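今日はシミュレーションでのデモ収集の話を少しまとめて書きます。チェスの駒を動かすタスクです。長くなるのでつなげます。

1/
まず現状。今のタスクで集まった成功デモは416本。目標には届いていませんが、学習を一度回すには足りる量なので、昨夜から最初の学習を流しています。

2/
環境は実機ではなくレンダリングした部屋です。在宅になってから実機に触れないので、三月の終わりに全部こちらへ移しました。遠隔操作は各自の自宅からつないでいます。

3/
操作しているのは自分のほかにZahira Hutapeaさん、Dimas Liemさん、Ovidiu Pascuさん。一回の枠は90分で区切っています。これより長くすると後半の軌道が目に見えて雑になります。自分の分がいちばん雑になりました。

4/
タスクの指示は一文だけです。「指定された駒をつかみ、指定されたマスに置く」。駒を取るとか、ルール上指せる手かどうかは問いません。チェスを知らない人でも操作できるようにしたかったので。

5/
初期配置は毎回ランダムに出しています。駒の数も種類も変えます。駒が密集した配置のほうが欲しいので、盤の片側に寄せる確率を上げてあります。

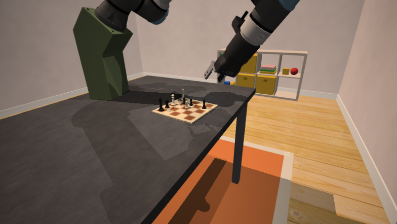
開始直後の一枚。盤の手前半分は空き、黒と白の駒が奥寄りに固まっている配置。

6/
難しいのは背の高い駒の隣にある低い駒です。真上から指を下ろすと、先に隣の駒に触れます。人間の操作者は少し手首を回してから入りますが、回す向きが人によって違います。

7/
Dimasさんはほぼ必ず時計回り、Ovidiuさんは反時計回り。どちらでも成功します。ただ、両方を混ぜて学習させると、小さい試験用のモデルでは真ん中を取って回さずに下りていきました。当然倒します。

8/
対策として向きを統一する案も出ましたが、見送りました。配置によっては片方からしか入れないので、統一すると取れない駒が出ます。代わりに複数の候補を出せる方策に変えました。効いているかどうかは今の学習の結果待ちです。

9/
失敗デモの扱い。駒を倒した時点で終了にしていましたが、先週から続行に変えました。倒れた駒を起こす操作が入ったデモが20本あります。本数は少ないですが、別のタグを付けて残しています。成功の416本には入れていません。

10/
逆に捨てたもの。通信の遅延で指令が飛んだデモが21本ありました。映像だけ見ると普通に成功しています。関節の記録を見ると途中で値が止まって、その後に一気に動いています。これは学習に入れるとまずいです。

11/
見つけたのはSarita Dhillonさんです。再生したときに腕の動きが一か所だけ不自然に速いと言われて、調べたらそうでした。今は指令の間隔を自動で確認して、途切れがあれば保存時に印が付きます。最初から入れておくべきでした。

12/
影について質問をもらったので書きます。影は消していません。腕の影が机の上に大きく落ちるので、最初は邪魔かと思って切った版も作りました。でも実機に戻ったときには影があるわけで、今は入れたまま、光源の位置を変えています。

13/
背景の棚や敷物も同じ考えです。タスクには関係ありませんが、机と盤だけの環境で集めた初期のデータだと、背景を足しただけで成功率が落ちました。棚の中身の置き換えはまだ手作業で、自動化は来月に回します。

14/
カメラについて。視点によっては腕の上のほうが画面の外に出ます。操作者からは見づらいという意見が出たので、操作用には引いた視点を別に用意しました。学習用の映像とは別系統です。

15/
この分け方には問題もあります。操作者は学習用の映像では見えないものを見て判断しています。駒が腕に隠れているのに迷わずつかみに行くデモがいくつかあって、モデルにとっては根拠のない動きになります。本数はまだ調べていません。

16/
注釈はSulastri Setiawanさんに見てもらっています。各デモを「近づく」「つかむ」「運ぶ」「置く」で区切る作業です。区切りの位置は人によってぶれるので、つかむの開始は「指が閉じ始めた時刻」と決めました。見た目の接触で決めていたころより揃います。

17/
「置く」の終わりは指が開いて腕が上がり始めた時刻です。指が開いた瞬間にすると、そのあと駒が揺れて倒れたものまで成功に入ってしまいます。実際に混ざっていたので、全部見直しました。

18/
保存形式は、映像、関節角、グリッパーの開き、指令、時刻。駒の真の位置もシミュレータから取れますが、評価だけに使い、学習の入力には入れません。実機では手に入らない情報なので。

19/
次にやること。
- 隠れた駒をつかんだデモの洗い出し
- 背の高い駒だけを並べた配置の追加
- 盤の角度の範囲を広げる

盤は今も斜めに置いていますが、振れ幅が狭いです。

20/
データの公開予定を聞かれましたが、今の版は出しません。時刻の記録の付け方を途中で一度変えていて、前半と後半でずれがあります。直してからにします。早くて九月です。

21/
学習は明日の朝に終わる見込みです。結果はこの続きに書きます。手首を回さずに下りていく癖が残っていたら、6から8のあたりはやり直しになります。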